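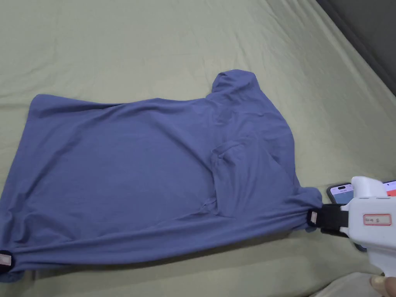
The **Keogh Practice** is a set of working rules for recording cloth-handling demonstrations with hand-held grippers. It covers how garments are laid out, how the grippers are held and checked, who may be near the work surface, and how finished recordings are labeled and stored. The recordings are used to train robots to fold, flatten and sort clothing.

The rules were drafted at the Keogh workshop in Bredcombe and later taken up by a second site in Flerton. They are voluntary and carry no legal weight. Sites that follow them usually do so because a customer has written them into a contract.

## Background

Before the rules existed, each site in the region kept its own habits. Operators at one table might start with a garment already flat, while those at the next started with it in a heap. Recordings from different rooms were hard to compare, and labels such as "fold" or "straighten" meant different things to different people.

Isla Laing, then the lead operator in Bredcombe, reviewed 2,263 recordings of shirts, sweaters and towels. Her notes grouped the faults by cause. The most common were unclear start positions, lost grip partway through a task, and fingers helping the cloth along outside the gripper. The first draft of the Practice was written from those notes, with Gijs De Graaf adding the parts on equipment checks.

The current text has 18 clauses in five sections: surface, garment, gripper, people and records.

## Surface and garment

The work surface must be covered with a plain sheet, pulled over the edges so that it doesn't travel with the garment. Small wrinkles are allowed. The color of the sheet should differ enough from the garment that the outline of the cloth can be followed on video, and a blue top on an off-white or pale green sheet meets this rule. Patterned sheets are permitted only when the project asks for them.

A garment is recorded in one of three start states:

- **Flat:** the body is open, with sleeves visible and no part folded under.
- **Partial:** at least one sleeve, collar or hem is folded over or bunched.
- **Heap:** the garment has been dropped from above the table and left as it fell.

The operator states the start state aloud before touching the cloth. Size tags stay on. Garments with loose threads are set aside — threads tend to catch between the fingers of a gripper and pull the hem along after release.

## Gripper handling

Only the jaws may touch the garment between the start and end of a recording. If a bare hand touches the cloth, the recording is stopped and marked as void, even when the task would otherwise have been completed.

Fabric should be taken by an edge, hem or seam where one can be reached. When one end is lifted, the operator raises it slowly and lets the rest of the cloth stay in contact with the surface. Cables hanging from a handle should be kept clear of the garment and must not be wound around the wrist. Phones used as displays may rest on the table as long as they are outside the working area.

At the start of each shift the operator opens and closes the jaws several times, looks over the visible screws, and wipes the finger pads. A gripper that sticks or closes unevenly is taken out of use until it has been checked.

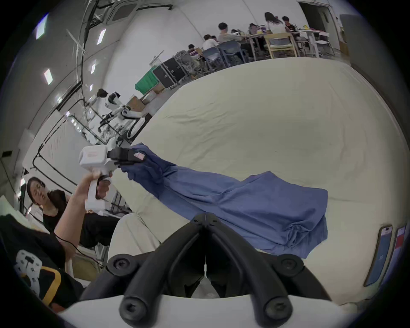

## People and shared rooms

Shared rooms are allowed. Other tables may be in use during a recording, but people not taking part should stay out of arm's reach of the operator. An observer may sit beside the table and must not speak to the operator during a task except to stop it.

Anyone likely to appear on video has to be told beforehand and given the chance to move. Robots kept in the same room are to remain powered down unless they are part of the recording.

## Records

Each recording is logged with the garment type, start state, task name and result. Void recordings are kept apart from good ones for 365 days and then deleted. De Graaf argued for keeping them permanently, as examples of errors, but the Bredcombe site did not have the storage.

## Adoption and criticism

Flerton adopted the Practice in January with one change: its operators write the start state on a card and don't speak it. The Navstead project uses the surface and gripper sections only.

The bare-hand rule has drawn the most complaints. Some operators consider it too strict for thin fabrics, where a fingertip can brush the cloth without moving it. Laing has defended the rule on the grounds that reviewers can't reliably tell a harmless touch from a helpful one. A revision that would allow brief contact during heap starts is under discussion.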